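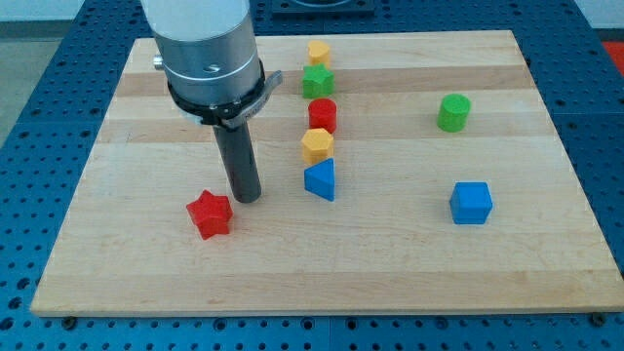

Bremcombe photographers hang their prints in the old wool store

The Bremcombe Photographic Circle opened its winter exhibition last night, and if you were anywhere near the wool store at half past six you will have seen the queue going down the ramp and halfway to the bakery. It was a lovely turnout for a cold evening, and there was soup.

There are 200 prints on the walls this year, chosen from 1,267 entries, which is the most the Circle has ever had to sort through. Keegan Grimshaw, who has looked after the hanging for longer than he cares to say, told me the judges were still at it when the hall lights went off on their timer, and they finished the last box by torchlight in the kitchen.

The theme is Close to Home, and people have taken it in all sorts of ways. There are back verandas and school crossings, a whole row of letterboxes along the Fostotus road, and a very quiet black-and-white series by Nomvula Molefe of her grandmother's hands shelling peas. Nomvula shot it on film over one summer and printed it herself in a laundry with the window blacked out. It took the colour right out of my favourites list, if you'll forgive me, and it also took the Hashemi Prize for a body of work.

The open prize went to Sixten Rustad for Pukuretti, Low Tide, a wide picture of the mudflats just before sunrise, with one heron a long way off. He told the crowd he had driven out there on 21 mornings to get it — and that on almost 20 of them he'd come home with nothing but wet socks.

Hjørdis Boström, who judged alongside Sølve Strand, spoke for a few minutes about printing small. She would like to see more of us do it, she said, and she pointed to a group of postcard-sized portraits near the back door that plenty of visitors had walked straight past. I went back for a second look afterwards and I'm glad I did.

The exhibition stays up until the end of August, from ten in the morning until four. Entry is by gold coin, and most of the prints are for sale. Anyone wanting to join the beginners' darkroom group can leave their name in the book beside the front door, though Keegan asks that you please write your phone number clearly.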